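3. Data Collection

3.1 Workspace and hardware

All demonstrations were recorded at the Rulville site on a bench cell with two arms, one at each end of a linear rail along the front of the tabletop. Each arm has a black gripper and a camera at the wrist. A fixed camera covers the whole work surface. The cell has a plain gray back wall and side walls, and we kept the same walls and tabletop for every session so that changes between episodes come from the objects and from the operators.

The arms are driven by teleoperation. An operator moves a pair of leader arms and the cell follows. Joint positions, gripper commands and the camera streams are written to one log with a shared clock. We did not filter or smooth the commands before storage. Early trials showed that smoothing removed the small corrections operators make just after contact, and these corrections are what we want the policy to learn.

3.2 Objects and tasks

The object set, which we call Drekau, is made up of household items: plates of several shapes and patterns, plastic baskets and food items. We chose dishes for the two-arm tasks because a large plate is awkward for one gripper. It tilts when held at a single point on the rim, and the far side can swing into other objects. With a second gripper on the opposite side, the operator can control the tilt.

Figure 2 is taken from a two-arm episode. A patterned plate is held nearly upright between the grippers, above a pink basket, with other dishes still on the tabletop. Clutter of this kind was left in place on purpose. Operators were told to set out the objects by hand before each episode and not to copy the previous layout.

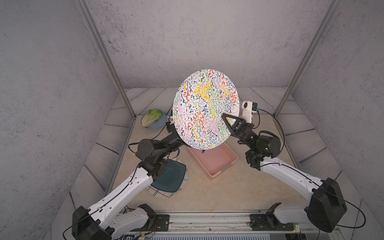 Figure 2. Both grippers holding a round plate during a teleoperated episode. Lettuce lies on the light blue plate at the back left.

3.3 Operators and episode selection

Demonstrations were given by 11 operators, each of whom practiced on a separate set of objects first. In total we recorded 3,000 episodes. An episode was dropped if a camera stream had gaps, if an arm hit a joint limit, or if the operator pressed the abort pedal. After this step 1,945 episodes were left for training.

Slips and second attempts were kept as long as the episode ended with the task done. Two reviewers marked the start and end of each grasp by hand, and where they disagreed the later start time was used. Labels for two-arm episodes carry one extra field – the moment when both grippers are first in contact with the same object. This field is used in Section 4 to split each episode into an approach phase and a shared-hold phase. Single-arm episodes have no such split and are passed to the model whole.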